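Chapter 7

Trays, Plates and Cutlery: Laying Up for Service

What this chapter covers

7.1 Why the tray comes first
7.2 Choosing plates and cutlery
7.3 The standard lay-up
7.4 Carrying, clearing and stacking
7.5 Allowances for breakage and loss

In Chapter 6 we followed food from the store to the serving hatch. We now turn to what it is served on. Trainees often treat this as the easy end of the work, and in a small dining room it may be. In a hospital wing or a school that sends out several hundred meals at midday, the lay-up takes as many hours as the vegetables, and mistakes made there are found by the person eating.

A tray is a piece of equipment as well as a surface. It has to keep its load together while it is lifted, turned, set down and lifted again, often by different people. A raised rim helps with this. It stops a plate sliding off when the tray tips, and it holds small spills until the tray can be wiped. Rounded corners are easier to clean than square ones, where food collects and dries. Colour is a matter for the kitchen, but once a colour has been given a meaning it should be kept to. At Drurkevlow, the residential home used for the worked exercises in this book, green trays go to the ground floor and no other floor may use them.

Plates are chosen to suit the tray. There must be room beside the plate for a cup and for the fingers of the person carrying. A plate that fills the tray from rim to rim is hard to pick up and tends to be lifted with a thumb in the food. A shallow rim on the plate is enough for most dry meals. Stews and puddings need something deeper.

Cutlery may be metal or plastic. Metal lasts longer and cuts better. Plastic is lighter, quieter and cheaper to replace, and it is widely used for children, for outdoor meals and for some patients. Translucent plastic should be held up to the light after washing, as a film of grease is easily missed when the piece is lying flat. Any spoon or fork with a split or a rough edge is thrown away.

Where the cutlery goes depends on how far the tray has to travel. If it is laid at the place where it will be used, each piece can go beside the plate in the usual way. If the tray is to be carried any distance before the food is added, the pieces may be laid on the plate itself, side by side and pointing the same way.

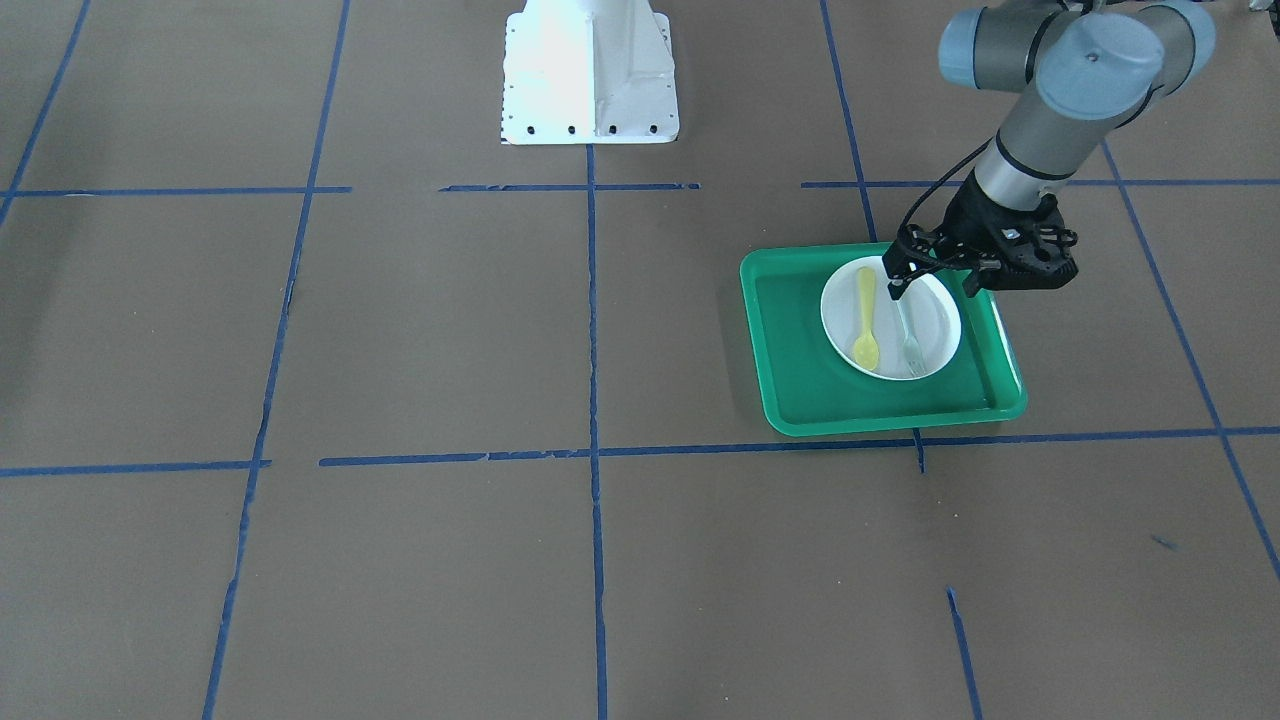 The spoon and fork should lie next to each other without crossing. Crossed pieces rock when the tray is moved, and one of them generally ends up on the floor. Handles all point in one direction so that the server can take both pieces off in a single movement, by the handles, before the plate is filled. The part that goes into the mouth is not touched at any stage.

Section 7.5 deals with numbers. Drurkevlow serves 210 covers at its main meal and holds 1000 pieces of plastic cutlery in stock. The supervisor, Dougal Mackay, counts the stock every October and orders to replace what has gone. You will use his figures to work out a yearly allowance.

Before you begin

You should have read Chapter 6 and have your lay-up sheet to hand. For the practical work in 7.3 each pair will need 2 trays, 3 plates and a mixed handful of spoons and forks.

Key words: cover, lay-up, rim, allowance, clearing station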